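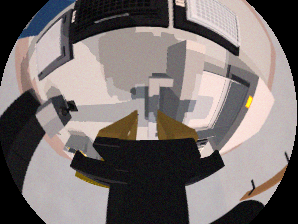 Computer rendering of a room with gray structures.

About Gisow Piano Service

Gisow Piano Service tunes, repairs and rebuilds acoustic pianos for homes, schools, churches and small concert halls. We work on uprights and grands of any make. We do not service digital pianos or organs, but we can usually give you the name of a shop that does.

The business was started by Gunvor Wikström, who tuned pianos on her own for 20 years before she rented the first workshop on Engebretsen Street. The early work was mostly school uprights with broken hammers and sticking keys. The street front had room for two pianos at a time, and grands had to be turned on their side to get through the door. We moved to the present building on Maltance Road when the lease ran out. It has a loading dock, a separate room for finishing work and a heated storage area.

Gunvor retired from daily tuning but still does most of our voicing. Ravindran Kaimal now runs the company. He joined as an apprentice and later took over restringing and pinblock work, and he is the person who will come out to look at your piano if you are thinking about a full rebuild. Wulan Govindasamy handles regulation and action repair. Hjørdis Lie and Åsmund Nygård do most of the home and school tuning. Åsmund also covers the Hakon valley, where we go twice a year, in April and October.

What we do

Tuning is most of our work. A standard visit takes roughly 42 minutes on a piano that has been kept up, and longer on one that has not. If the pitch has dropped a long way we will do a pitch raise first and come back for a fine tuning after the strings have settled. We tune by ear and check with a meter.

Repairs are done in your home when possible. Loose tuning pins, broken strings, worn bridle straps and noisy pedals can generally be fixed on the spot. Cracked bridges and soundboard work have to come into the shop.

Rebuilding is done in the shop only. We take on no more than 10 rebuilds a year, and there is normally a wait. Before any work starts you get a written estimate with parts and labor listed separately. Some pianos are not worth the cost of a rebuild, and we will say so if yours is one of them.

Buying and selling

We sell a small number of used pianos that we have rebuilt ourselves. We do not take pianos on consignment. If you are looking at a piano for sale somewhere else, we can inspect it for a flat fee and send you a written report - please book this before you put down a deposit.

Moving

We do not move pianos. The two moving firms we use for our own work are happy to take private jobs, and the office can give you their numbers.

Visiting and contact

The workshop is open to visitors by appointment. The office answers the phone from 7 in the morning until midafternoon, and messages left later are returned the next working day. Parking is behind the building, next to the dock.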